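Search posts
Search
Latest Top People

Siv Blomqvist
bathroom thread, because I said I'd do one and the kettle is on. small room, concrete floor, more than one toilet, way too much stuff in it

started at 6 this morning thinking I'd be done by breakfast. ha

the trouble is the corner by the toilet. everything that has no home goes there. spare fittings, bags, rags, the cardboard box I have been meaning to flatten since July

rule for today, borrowed from Judite Paiva: if it's a cleaning thing it gets a holder on the wall. if it's a plumbing thing it goes in the plumbing box. if it's neither it leaves the room

Judite's bathroom is the size of a closet and you can find anything in it in two seconds. mine is bigger and I once bought the same descaler three times

ok so. toilet cleaner first. used to live on the floor behind the bowl where it got dusty and fell over every time I mopped. bottles with the bent neck are tippy, the weight is all up top

small black open-top holders. stick-on. got mine from Jikine, two for one, no idea if they still do that

wipe the surface with rubbing alcohol first. let it dry. press and hold longer than you think. then LEAVE IT ALONE overnight. I didn't the first time and woke up to a crash at 3 am

height: low enough that you can lift the bottle out sitting on your heels, high enough that the mop head goes under. I put tape up first and pretended to mop. felt silly, worked great
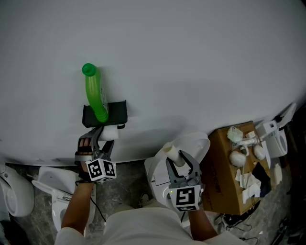 How do you keep a holder like that from getting gunky at the bottom?
Fold a square of paper towel into it and swap it when you do the toilet. Drips go in the paper, the paper goes in the trash, and the holder gets a rinse every month or so.

Aurora Teixeira asked about kids. if you have little ones do NOT do low holders for cleaner. high shelf, door that latches. this is a grownups only bathroom

next up: the box. oh boy

white pipe fittings. why do I own so many. some are from the sink job, some came with the house, one I'm pretty sure belongs to Simão Bettencourt (Simão come get your elbow)

sorted them by what they screw onto, not by size. I tried size last year and it was useless, you never go looking for "a medium one"

zip bags, marker, one word on each. SINK. TOILET. SHOWER. MYSTERY

MYSTERY is the fullest bag

plastic bags: kept three for trash liners, rest went out. I had a bag of bags. inside was another bag of bags

rags. anything stiff goes. anything that smells goes. the dark ones I keep for the floor so I never use them on the sink by accident, light ones are for the sink and mirror

someone said buy a rolling cart. I looked, Esteves has a skinny one that would fit beside the bowl, but then I'd fill the cart. I know me

cleaning order, since a couple people asked, top to bottom always
mirror
sink
outside of the toilet
inside of the toilet
floor last, walking backward out the door

put the cleaner under the rim BEFORE you start on the mirror so it gets to sit while you do the rest. I did it last for years and then stood there waiting like a dope

speckled concrete is very forgiving btw. hides everything. which is bad, because you think its clean. get down there with a flashlight held flat to the floor and you'll see

(I regret the flashlight)

no bleach on the same day as the descaler!! I rinse, open the window, and do the other one another day. don't mix stuff in a small room please

Radosław Szulc says skip descaler and use citric acid powder, 700 g bag lasts him ages. gonna try it when this bottle is empty

break for toast

back. box is down to half. goal is no box. fittings will go under the kitchen sink with the wrenches where I should of put them in the first place

second holder is going up by the sink for the brush. same deal, alcohol, tape, pretend to mop

171 notifications, mostly people confessing to their own bag of bags. you are my people

last thing, wash the mop head. hot cycle, no softener, softener makes it smear

ok the toast was not enough. getting lunch, then the shower drain. might be a seperate thread, it's kind of gross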